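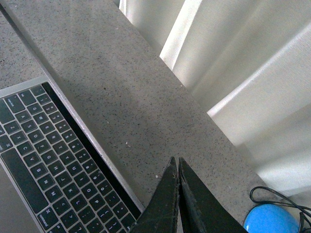 Burgi Ortner does most of her work at the kitchen counter. She translates manuals and catalogs from German, and she has done it at home in Wotcombe since she gave up her office in October. The counter is gray speckled stone, with a white curtain along one side and a laptop on top.

"I had a desk," she says. "It was in the bedroom and I never sat at it. I carried the laptop to the kitchen every morning to drink my coffee and then I stayed there. After a few weeks I sold the desk."

The stone was put in by Aigner, a small firm that cuts counters and window sills. Ortner paid 900 for the slab and another 346 to have it fitted. She had looked at plain white first, and at a dark green she still thinks about.

"The man asked me what I was going to do on it. I said cook and type. He told me to take something with flecks. You don't see every crumb, he said, and he was right about that. You do feel them, though. I put my wrist down and there's a bit of toast under it."

She wipes the counter before she starts and again at noon. She uses a damp cloth with a drop of dish soap, then a dry one. For a while she used a spray called Medent that a neighbor recommended, but it left a film and she went back to soap. Vinegar stays in the cupboard. The fitter warned her about it, and she didn't want to test him.

The laptop gets less attention. Once a week she turns it off, tips it over the sink and taps the back. She goes over the keys with a soft paintbrush, working from the number row down to the space bar. "The brush is from a hardware store. It's for doing window frames. I've never painted a window frame in my life."

Eating while working is allowed, with limits. Bread and fruit are fine. Soup has to be eaten at the other end, away from the keyboard, and the cup goes on the far side too. She made that rule after a bad morning in Trinau, where she used to rent a room, when a full mug of tea went over and she lost a job of 400 pages that she hadn't saved anywhere else.

"I got it done again in the end, but I was typing at night. Now I save to 2 places and I keep the tea where I have to reach for it."

Is the counter too high for typing? A little, she says. She sat on an ordinary chair at first and her shoulders hurt. A stool with a footrest fixed most of that, and she stands for the last hour of the afternoon. She doesn't own a separate keyboard and doesn't want one. It would be one more thing to move before supper.

The cold was harder to get used to. Stone stays cool well into spring, and in winter she folds a dish towel and lays it where her forearms rest. She has thought about a felt mat but hasn't found one the right length.

At six she closes the laptop and puts it on the shelf with the cookbooks. "If it stays out, I keep reading my mail while the onions burn. So it goes on the shelf, and then I can chop."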